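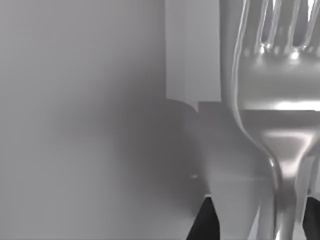 **Ticket 2152: grey cast on proofs, Deltel proofer**

Greys have been coming off the Deltel with a green cast since the Brakwood update in April. Solid colours are fine and so is black text. It only happens in neutral areas between about 30 and 60 per cent, so the fork is the worst page in the homewares catalogue: the bright band across the head prints clean and the darker grey just under it goes the colour of pond water. On screen the same file is neutral. Two different monitors agree.

Setup:

- Deltel proofer, current firmware
- Brakwood RIP, updated in April
- Andrade semi-matte, 200 gsm
- Original inks, none past date

Tried so far:

1. Nozzle check. No gaps.
2. Head clean, then another nozzle check. Same result.
3. Swapped the light magenta cartridge. No change.
4. Ran the grey ramp from the front panel, bypassing Brakwood. Neutral the whole way down.
5. Ran the same ramp through Brakwood. Green from the fourth patch.
6. Reinstalled Brakwood and restored our settings from backup. Still green.

Step 4 says to me the printer is OK. I haven't touched the linearisation because we have a job due at Flammont and I didn't want to shift every other page.

**Update, Thursday 9.40 am**

Turned off "preserve source profile" as the knowledge base suggests. Greys got a bit better, but the pale bluish white on the microwave page went flat and lost the blue. Turned it back on.

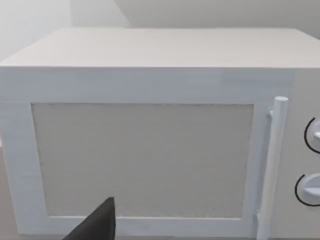
Brakwood Support replied that the update rewrites the media list, and that custom papers can be matched to the nearest factory entry without a warning. They asked for the media ID shown in the job log, and whether our backup was made before or after the update. They also said to leave the linearisation alone for now.

**Update, Thursday 1.15 pm**

Media ID in the log is 212. Our Andrade paper should be 898. The queue name still says Andrade, which is why I missed it. Backup was made after the update, so restoring it put the wrong ID straight back.

Changed the queue to 898 by hand, restarted the RIP and printed the ramp again. Neutral to the eye. The measured strip is within tolerance except the darkest patch, which was always a touch warm.

Still open:

- Does the next update overwrite 898 again?
- Can the log flag a substituted media ID?
- Proof colour on the Flammont job needs rechecking, all pages. Will run it overnight.

Please keep the ticket open until I've read the overnight sheets.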